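Guides › Teaching a Task
July
By the Flandodley support desk
9 comments · 13 shares

Section 4. Teaching the sorting task by hand

This section covers the small-parts sorting task on the Conberg bench kit. Read section 3 first if the grippers have not yet been paired.

4.1 What to expect

Buyers often ask whether the kit can take over a chore on the day it arrives. It can't. Sorting small parts into a divided box is easy for a person and still hard for a machine, mainly because the parts are light, they roll, and the walls between the compartments are thin. With good demonstrations the Conberg arm can learn to place one kind of part in one box on one bench. Change the box and you should plan to teach it again.

Clearing a dinner table, folding shirts and emptying a mixed drawer are outside what this release supports. Users on the Kneath trial have tried all three, and the results were too uneven for us to recommend them.

4.2 Preparing the bench

1. Lay the white board flat on the bench. Wipe it with a dry cloth.

2. Put the compartment box near the far side of the board, roughly central. Leave the near half clear for your hands.

3. Run the cables down the outside of the board, left and right.

CAUTION: A cable lying across the board can drag the box when you lift a gripper. Check both sides before every session.

4. Start with 2 parts in the box. Add more only when you can move those cleanly every time.

4.3 Recording a demonstration

5. Take one device in each hand and rest your forearms where they are comfortable. Long sleeves are fine if they stay behind the wrist.

6. Open the jaws fully before you reach. Keep the marker plate on top of the gripper facing upwards, and do not cover the markers with your fingers or the other hand.

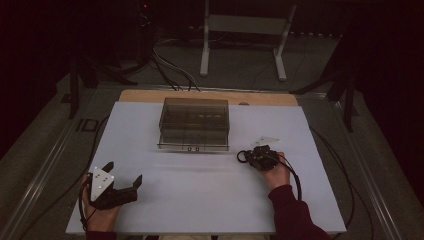 7. Start the recording and wait for the tone.

8. Pick up one part, lift it clear of the compartment wall and lower it into the next compartment. Move at about half your normal speed. Do not throw or flick the part.

9. Bring both hands back to the near edge and stop the recording.

10. Repeat until you have a full set. A set may hold up to 10 demonstrations.

NOTE: If you drop a part, carry on and pick it up. Recoveries are useful to the arm. If you knock the box out of place, delete the recording and begin again from step 2.

4.4 Checking the result

Load the set on the Delthorpe screen and choose Try Slowly. Keep your hands off the board while the arm is moving. If it misses the same compartment twice running, stop it and record another set for that compartment only.

Do not leave the arm to sort unattended. For paid shop-floor work, a person should still check each box before it goes out.

Was this section useful? 9 comments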